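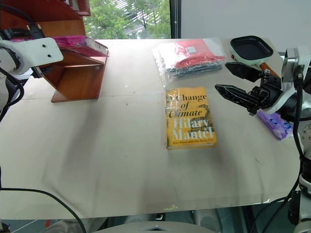 Week 6: Covering and caring for books

Hi all, Nelu Marinescu here, filling in for Robel Woldegiorgis until the end of November. I've put my notes up early so you can skim them before the workshop (please do, it saves me talking over the guillotine!).

Why cover at all?
A hardcover with a clear plastic wrapper will usually outlast the same book left bare – I used to work at the Drondley branch library, and the bare ones always came back to me first. Grubby corners, torn spines, jam. You can read the title and the author's name straight through clear plastic, so I've never seen much point in brown paper.

Loose wrap or adhesive?
Loose wrap comes off again. Adhesive doesn't, and I'd keep it for paperbacks you don't mind altering. If you own a first edition of anything, put the contact down and step away.

Cutting
Leave 50 mm at each side for the flaps and 15 mm top and bottom. Fold the long edges first, crease with a bone folder, then tuck in the boards with the book half closed. If you fit it with the book wide open it'll be too tight and the boards will bow. I still do this when I'm rushing.

Shine
Gloss wrap throws reflections under overhead lights, so tilt the book when you're checking for bubbles.

Homework
Cover two hardcovers of different colours and bring them in by 28th November. Rolls are in the Skelora cupboard, second shelf, and the key's at the front desk.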